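The Peng folding table, two winters on 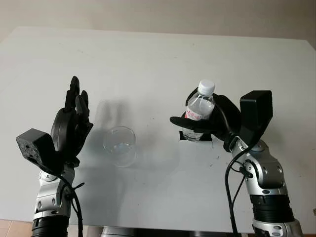

Chiamaka Ezeani
Home and craft writer

I bought the Peng because my old pasting table gave up in the middle of a job. One leg folded itself while I had a full tray of paint on it, and I spent the rest of that Sunday on my knees with a roll of kitchen paper. I wanted something white, plain and big enough to cut curtain fabric on without shuffling it along every thirty seconds.

It cost me £81 from Wollell, plus delivery. They had the longer version for £97 and I dithered over it for days (I had it in the basket, took it out, put it back in) but my spare room is narrow and I'd have been climbing over the end to reach the sewing box. If you've got the space, get the longer one. I still think about it.

Putting it together was easy enough. The legs come separately and you bolt them on yourself with the key in the bag. The instructions are a single folded sheet with drawings so small I had to take a photo on my phone and zoom in. I got one leg bracket on backwards, swore a bit, took it off again and was done by lunchtime. A friend would have helped with turning it over, it's a heavy old thing!

Now the top. I went for matte, and for sewing I love it. Fabric stays where you put it, there's no glare from the lamp in the evenings, and tailor's chalk comes off with a damp cloth. What I don't love is how it holds on to greasy fingermarks. A glossy table would wipe clean in one go, and with this I find myself going over the same patch three times with washing-up liquid. Biro is worse. I've got a line from January that I've simply decided to live with.

It's steady, though. My sewing machine is an old Indmont that rattles like a bus, and on the pasting table it used to creep towards me as I went along. On the Peng it stays put, even when I've got my foot right down. The legs have 4 little screw feet for uneven floors and I did need them, as my house in Ornville hasn't got a level floor anywhere in it. One of the feet works itself loose every couple of months - a quick twist and it's fine again.

Folding it away is where I'd knock off marks. The catches are stiff, they pinch, and you have to do both at the same time while holding the weight of the top with your hip. I used to fold it up every night with the best of intentions. These days it stays up and has become the place where post, half-finished cushions and the ironing all end up.

Customer service was pleasant when I rang about a spare catch. It came in an envelope within the week and they didn't charge me, so full marks there.

Would I buy it again? Yes, for sewing and wrapping and general spreading out. If you need to put a table away every single day I'd look for one with kinder catches, and try them in the shop with your own hands before you pay.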